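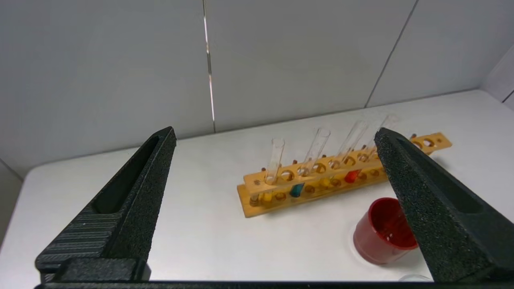
Wrist view, gripper open in front of the wooden rack.

Ticket: Gripper drifts to the right at the rack after wrist camera remount
Product: Oston bench kit, with Dristov task software
Opened by: Angus Matheson, Vaduvness teaching lab
Opened: September 11, 2024
Status: Solved, one item open

First message

Hi all! First off, we love this kit. We've had it since March and the glassware routines have been a joy to set up. I'm writing because something went sideways when I took the wrist camera off to clean it and put it back on. Since then, every approach to the test tube rack lands to the right of the hole I picked. Cups are fine because they're big enough to forgive it, but tubes are not.

What I've tried so far:
Restarted the controller and the task software, same result.
Reloaded the saved bench layout, same result.
Dropped approach speed from 300 to half that. Smoother to watch, same miss.
Swapped the finger pads for the spare set, in case one was seated badly. No change, so the old pads are back on.

The log shows "wrist offset: stored" on every start, and I'd have expected "measured" after a remount. Is that a clue?

Reply from support

Great clue, and thanks for listing the steps. "Stored" means the kit is still using the camera position from before you took it off. A very small twist in the mount is enough to send the fingers off by the width of a tube. Please run the wrist offset routine from the Setup tab, then the head view check right after it. Leave the rack where you normally keep it, and don't move anything on the bench between the two.

Update from Angus

Ran both. Wrist offset now says "measured" – hooray! The head view check passed on the second go. The first one timed out while it was looking for the rack, and I think I had the lights turned down.

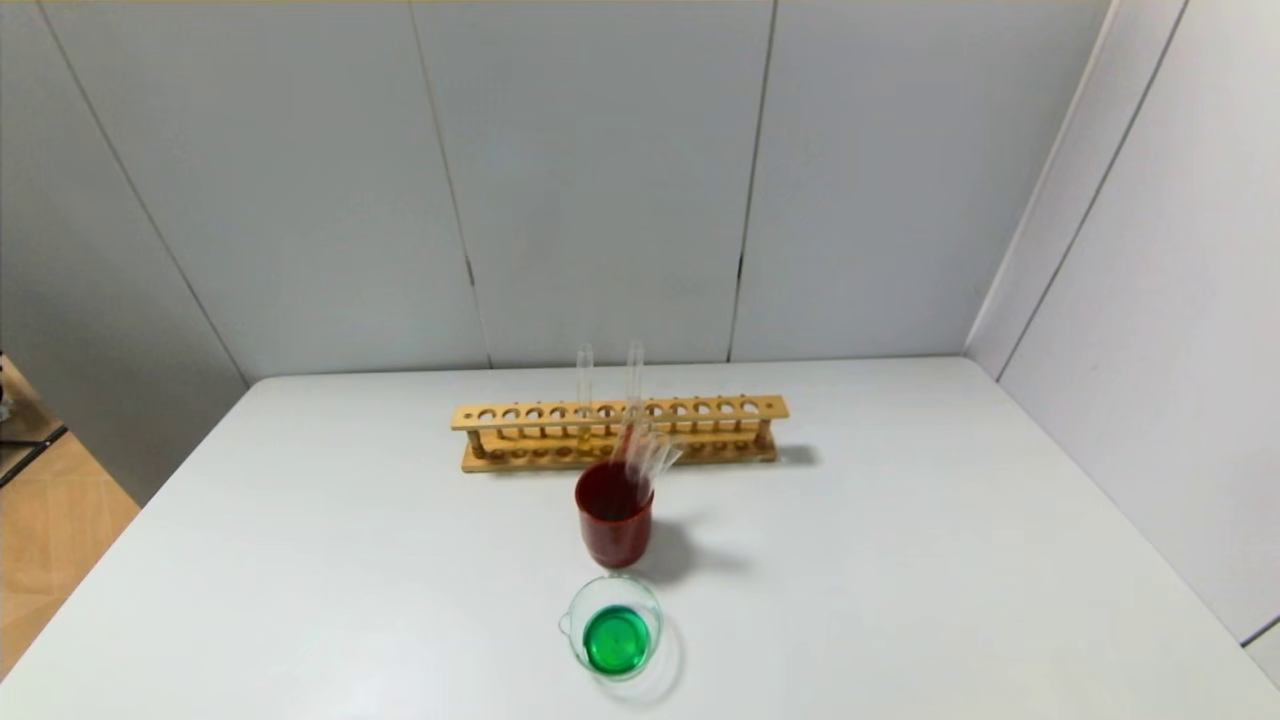
Do I need to repeat the wrist offset routine every time I move the rack?
Only after the camera or its mount has been touched; a moved rack just needs a fresh head view check.

Update from Angus

Tubes are going in beautifully. I ran the insert routine 3 times at the slow speed and then went back up to 300, and there was no rightward drift at either setting. I honestly grinned at the last one. The approach looks so much more confident when it isn't correcting itself at the end.

Next I moved on to the cup routines, mostly to be sure the new offset hadn't upset anything that was working before. Grasp and lift are both good with the clear plastic cup. I did get this warning on one run:

W-2 cable slack near wrist, check routing

The run finished anyway. Should I worry about it?

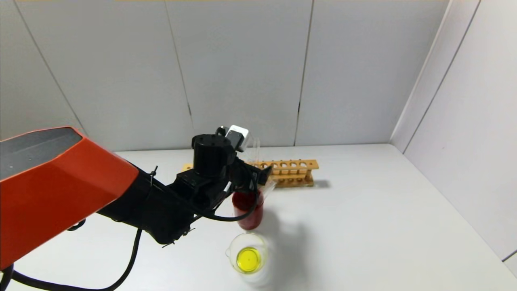

Clear cup in the jaws, red and yellow liquids on the bench below.

Reply from support

Glad the tubes are behaving! W-2 is a warning, so the arm won't stop for it, but it's worth a few minutes. With the arm powered off, follow the wrist cable back from the gripper and take up any extra length at the forearm clip. Leave enough for a full wrist turn both ways. The Kleinschmidt clip set fits this arm if you'd like a spare.

Update from Angus

Rerouted and powered back up. One clean run so far, which isn't much to go on. I'll leave the warning item open until we've had a full teaching week on it, but please mark the drift as solved. One small wish for the next software release: a pop-up after a camera remount, so the "stored" line is harder to miss. Everything else about the setup screens is super clear.

Reply from support

Drift marked solved, W-2 left open. Pop-up request passed to the Dristov side.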